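Storage and Restocking on the Akix Medical Cart
Student project report, Perla Gallegos and Anouk Van Rooij
18 February 2026

Introduction

Our project looked at how supplies are kept in a drawer cart in the nursing skills lab at Demissie. Students had complained that gauze and tape were hard to find during practice sessions. We wanted to know if a fixed drawer plan would cut down on searching.

Method

We logged every item taken out of the cart or put back in November. The log had 351 entries. After that we sorted the supplies by how often they were used and gave each drawer one group. Gloves and wipes went in the top drawer, dressings in the second, tubing in the third, and bulky items in the lowest.
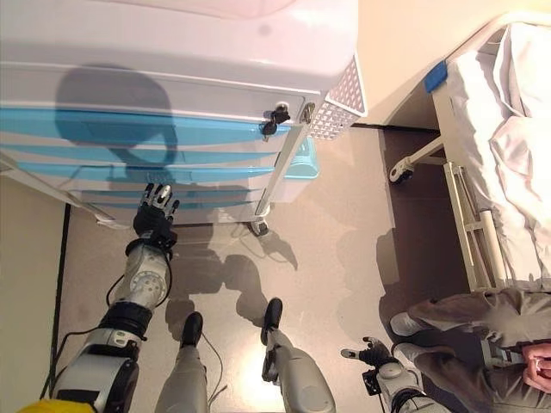 Why were the bulky items put in the lowest drawer?

They were taken out least often in our log, and the lab guide asks for heavy stock to be kept low so the cart stays steady when it is rolled.

Results

Drawers opened by mistake were the main problem in the first log. With the new plan, students made fewer wrong picks, mostly in the second and third drawers. The top drawer did not change much. Two students said they still mixed up tubing and dressings until we added labels.

The lock was a smaller issue. Lab rules say the cart is locked after class, and twice a session started late when the key had been left in the office.

Next steps

We plan to repeat the log with the evening group and test larger labels.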